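Keeping bathroom bits together on a wooden surface

Posted in Home & Storage - 3,428 views

Shahzad Bukhari
We have a small wooden table outside the bathroom that has ended up holding everything that won't fit in the cabinet. Toothpaste, hand cream, floss, a comb, travel sizes from hotels. The tubes are the worst. They roll, they leak a bit at the cap, and I've already got two pale rings in the finish near the back. I bought a Honkanen tray for $37 but it has a raised pattern on the bottom and nothing sits flat in it. Should I be using a tray at all, or cups? And is there any fixing the rings?

Clarkutance
Tray for tubes, cup for brushes. Tubes standing in a cup look tidy for a day, then someone puts one in cap up and the leftover paste slides down to the wrong end. Get a plain one with a low rim and a smooth bottom. Dark colours show dried toothpaste straight away, so you wipe it sooner. Put four felt dots underneath so it isn't sitting hard on the wood.

For the rings, if they're white it's probably moisture in the finish and not the wood. Try a soft cloth and a little furniture oil, leave it overnight, wipe it off in the morning. If they're grey or black, that's gone deeper and you're looking at sanding.

Brondolov
just get a drawer

Sumero
I'd go with the tray as well. Ours came out of a kitchen drawer and cost nothing, so check what you've got before spending another $37. Only keep what's open in it - spares go back in the cabinet, otherwise you get three half-used tubes of the same thing.
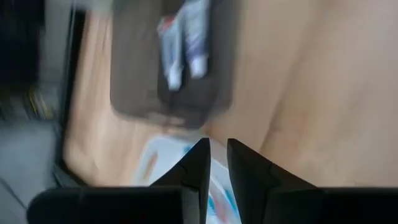 Can I lay the tubes flat, or do they need to be propped up?

Flat is fine as long as the cap is on tight. Squeeze the paste up towards the cap end every week or so and fold the bottom over. Wipe the threads before you close it - most of the mess comes from there.

One more thing on the finish. If the oil doesn't shift the rings, a coat of paste wax will at least make them harder to see. Try it on the underside of the table first.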